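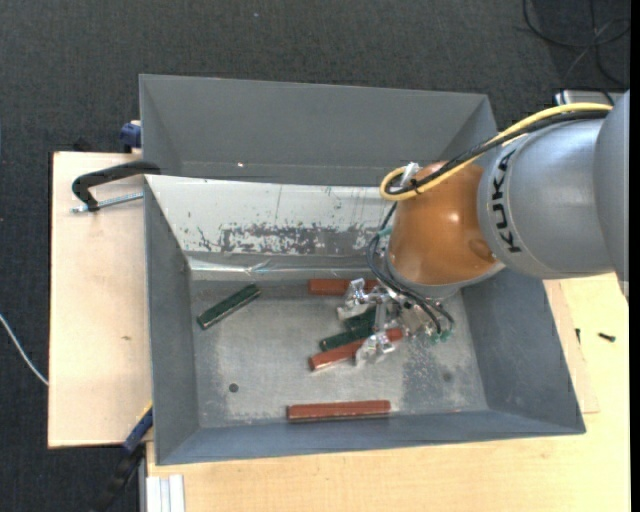

Tall wall at the back, low wall at the front, off-white slope in between.

Prudley open bin, 805 mm – reviewed by Piret Petrauskas

I've wanted to write about this bin for ages, and now that we've had it for 11 months I think I've earned the right. It's big, it's grey and I love it!

What won me over was the low front. I'm not tall, and with our old bins I spent half the day folded over the rim with one arm in up to the shoulder, feeling for the last small part at the bottom. With the Prudley I just reach over the front and pick it up. The back wall is much higher, so I can tip a whole tray of blocks in without chasing them behind the bench afterwards. The sides flare out too, and that gives you a nice generous opening to aim at (my aim isn't great before coffee).

Then there's the sloping panel across the inside at the back. I wasn't sure about it when I read the listing – I thought it would just eat up space, and it does take a bit. But things land on it and slide forward to where I can get at them, and I wouldn't want a bin without one now.

How does it wear? Well, it looks used. The lower part of the slope has a wide band of grey scratches and chipped paint, with small dark flecks higher up, and the floor is worn as well. If you like your kit to stay pretty, you may mind that more than I do. I'd have liked a tougher finish on the panel, or at least a spare you could buy separately. I asked Prudley and they don't sell one at the moment, which is a shame.

Cleaning is easy enough. I wipe the floor with a damp cloth and go along the bottom of the slope with an old toothbrush, where the dust likes to settle.

Ours cost £43 from Hiton, delivered in February in a box so large that Mathis Bailly kept it for his bike. There's a smaller size, but I'd go for this one if you've got the bench for it. Measure first, though, and remember the flare when you do, as I forgot and had to move a shelf.

Four and a half stars, and the missing half is for the paint.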